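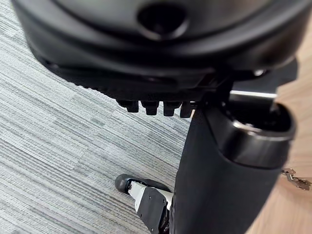
The Second Life of the Office Chair

Most desk chairs leave an office long before they wear out. A lease ends, a floor closes, and the furniture goes down in the freight elevator.

Rodica Pîrvu has bought used chairs for Pekura, a resale shop, for most of her working life. One clearance in May brought in 215 of them. The shop kept 200 and stripped the rest for parts.

She starts at the bottom. Fabric can be cleaned and armrests swapped, but a cracked seat shell is the end of it. Then she sits down, leans back and listens.

"People look at the cushion," she says. "I look at what holds the cushion up."
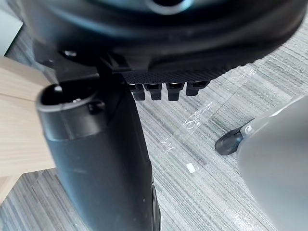
Under the rim: four small black tabs and a bolt head.

Casters are cheap. Gas lifts cost more — and a tired one sinks by lunchtime. Pekura replaces both before a chair goes on the floor, and gives buyers 36 days to bring it back.

Few do. The returns that come in are mostly about height. Pîrvu asks customers to wear the shoes they work in and to sit for ten minutes before they pay. There is a desk by the window for that, and a stack of old magazines.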